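Play Kitchens, Part 5: The Pink Stovetop

Every toy kitchen gets sold as a first step toward real cooking. I have my doubts. Paltard's catalog promises "hours of imaginative meals," and Virnov says much the same about a set that costs twice as much. Our gallery is up to 201 photos now, and I still can't tell you what a child learns from a plastic dinner. What I can judge is the stuff itself, so I stick to that.

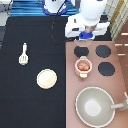 A small pot of orange-red food on the pink stovetop, with a plain plate and a slotted spatula off to the side. The pot takes up a whole burner and the food nearly fills it. Good luck stirring. 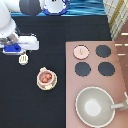
Two orange-brown lumps in a teacup. Pastries? I wouldn't swear to it. The pan with the gray handle is a better size, though it sits below the burners.

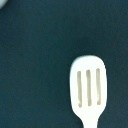
Three slots in the white spatula head, with rounded ends. A decent shape, I'll admit. Whether a toy needs slots is another matter.

Part 6: Tea Sets

The Srisuk and Tremora sets go up in April. Both claim to be "heirloom quality." We'll see.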